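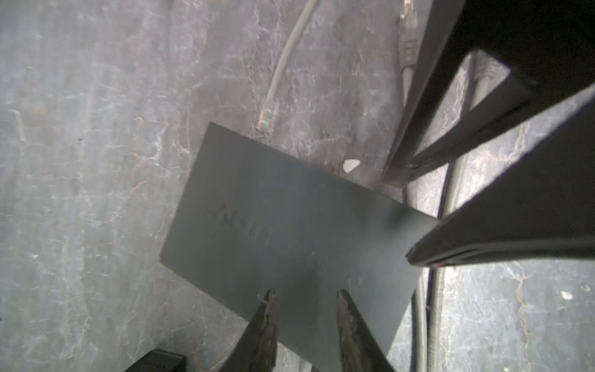 Week 5. Picking Flat Objects from the Floor

In this session each team must write a grasp routine for objects that lie flat and are not parallel to the gripper. In the earlier exercises the block always stood straight in front of the arm, so the wrist rotation could stay at zero. The dark box on the marbled floor lies diagonally, and the two fingertips come to its lower end with the gap still open. At this moment your program should already know the angle of the long edges. Notice also the black metal legs and the gray network cables close to the box. They reduce the directions from which the hand can come.

Procedure

Load the Skadodon template and set the closing speed to 40 percent. Estimate the angle of the box from the wrist view. Turn the wrist, then go down slowly. Stop 5 mm above the floor and close the fingers.

Please limit the wrist rotation to 90 degrees in each direction.

To hand in: your code and a table of 24 attempts, with the failed ones included. Send questions to Dorian Aubert before Saturday.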